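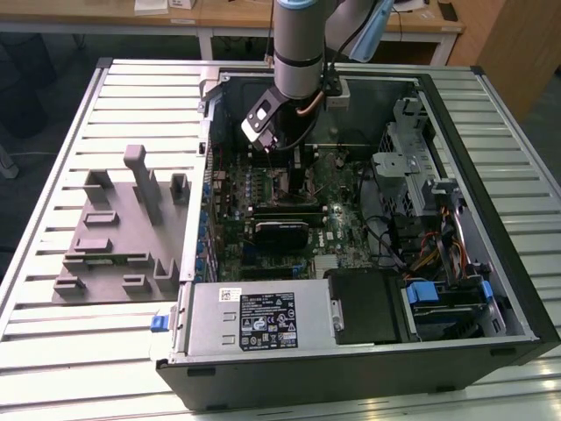

Gasenby's computer reuse program will reopen its intake counter in April, after a winter spent working through a backlog of retired office desktops. The program, run out of the old print shop on Paul Street, takes in used machines from businesses and households, repairs the ones worth repairing and passes them on at low cost. Most of what comes in is the standard black office tower, the kind that gets laid on its side with the side panel off so the green motherboard, the graphics card and the drive cage can all be reached from above. The small white Dell logo printed on the board is a familiar one at the benches, and so are the blue latches at the drive bay. Organizers said 164 desktops were accepted in the fall, more than the shop had room to store, and intake was halted in November until the shelves were cleared.

All but 13 of those machines have now been dealt with. The rest are waiting on power supplies or have faults that have not been traced.

The new counter hours will be 9 a.m. to 1 p.m., with a second session in the early evening for people who cannot get there during the workday. Donors can bring up to five machines at a time without calling ahead. Businesses with more than that are asked to arrange a drop-off through the program's office so that a loading space can be kept open behind the building.

The program accepts desktop towers, small office desktops, flat-panel monitors and keyboards and mice in working order. Laptops are accepted with their chargers. Printers, tube monitors and loose batteries are not, and should go to the county transfer station, where there is no charge to Gasenby residents.

Machines do not have to work. A tower that will not start may still have a good graphics card, usable memory or a sound power supply, and parts pulled from one machine often finish another. The program asks only that cases come in closed and with their screws, and that nothing has been removed except the hard drive.

Hard drives remain the question most donors ask about. The shop's practice is to take every drive out at intake, before the computer goes on a shelf, and to erase it on a separate bench. Drives that fail the erasure are drilled. Donors who would sooner keep their drives may take them out at home or ask to have it done at the counter. In many office towers the drive sits in a caddy and slides out once its cables are unplugged, and the job takes a minute or two. A written receipt with the serial number of the drive is available on request.

After the drives are out, each tower is opened, dusted and checked. The cooler comes off the processor, the old thermal paste is cleaned away and new paste goes on. Capacitors on the board are looked over for swelling, and the power wires are checked for nicks and loose plugs. Memory is tested overnight. A machine that passes gets a replacement drive, a fresh operating system and a sticker showing the month it was finished.

Refurbished desktops will be sold for $60 with a keyboard and mouse. Monitors are priced separately. Households that receive food or heating assistance can get a desktop and monitor at no cost by bringing a benefit letter to the counter, with a limit of one set per address. The shop gives a 90-day exchange on anything it sells — the computer has to come back with its receipt, and the exchange is for a similar machine, not cash.

The Mistum branch library will again act as a second pickup point. Buyers who live on that side of the river can pay at the counter or by phone and collect at the library's side entrance the following week. The library does not accept donations and has asked that no equipment be left at its doors.

There are some changes inside the shop as well. The repair area has been moved to the rear room, which has better light and more outlets, and the front room is now given over to intake and sales. Shelving from the former Javum warehouse was put up in February and has nearly doubled the storage space. The program said it should be able to keep the counter open through the summer this time without another halt.

A beginners' bench session will also be offered in the evening once a month. Those attending will take a retired tower apart, identify the main parts and put it back together. Tools are supplied. The session is free and open to anyone 14 or older, though those under 18 need a signed form, which can be picked up at the counter or at the library. Places are limited by the size of the rear room and will be given out in order of sign-up.

Scrap that cannot be reused — bent cases, dead boards, cut cables — is sold by weight to a metals dealer, and the money goes toward replacement drives and thermal paste. The program said drives are its largest single expense and that it would welcome working solid-state drives of any size, including small ones pulled during upgrades.

The entrance is on the alley side of the building while the front steps are being repaired. A cart is kept just inside the door for heavy loads. Parking is available in the lot across Paul Street, and the first hour is free.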